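Long-handled dustpan

A long-handled dustpan, also called a lobby pan or upright dustpan, is a dustpan fixed to a tall handle so that floor sweepings can be collected without bending. It is normally used with a broom or brush of matching height. The type is common in lobbies, schools, theaters and shops, where small amounts of litter have to be picked up several times a day.

Design

The pan is open at the front and has raised walls at the back and sides. In hinged models it swings level when set on the floor and tips back when lifted, so the contents stay inside. Fixed models are simpler and cheaper but have to be carried with more care.

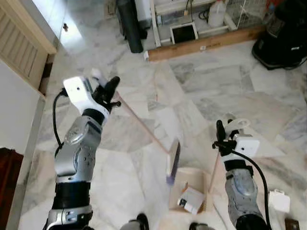

Handles are made of wood, steel tube, aluminum or plastic. Wood remains in use for household sets and can be replaced with a plain dowel when it splits. A long wooden handle may end in a flat rectangular head, as on the tool resting on the marble tile floor. Metal tube is lighter for its length but dents, and the joint at the pan tends to loosen first.

The front edge, or lip, decides how well a pan works. A thin lip lies close to the floor and leaves only a fine line of dust. Some makers add a rubber strip, which follows uneven surfaces such as grouted tile but wears down and has to be renewed.

Use

Dirt is swept into a small pile, the pan is set down with its lip flat, and the pile is brushed in with short strokes. The pan is then drawn back slightly and the remaining line swept up.
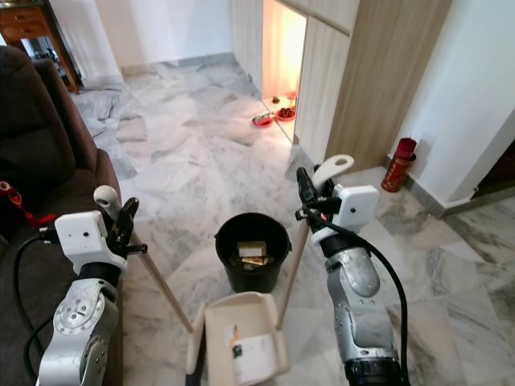 On smooth stone and tile, fine dust tends to scatter ahead of stiff bristles, and a soft brush is preferred. Stiffer bristles are better suited to concrete and brick.

Manufacture

The Bridach workshop, founded by Octavian Munteanu, began with 4 models and later offered 19. Its hinged pan, drawn by Gheorghița Stanciu, had a handle 88 centimeters long and was sold under the name Pravell.

See also: Broom; Carpet sweeper; Mop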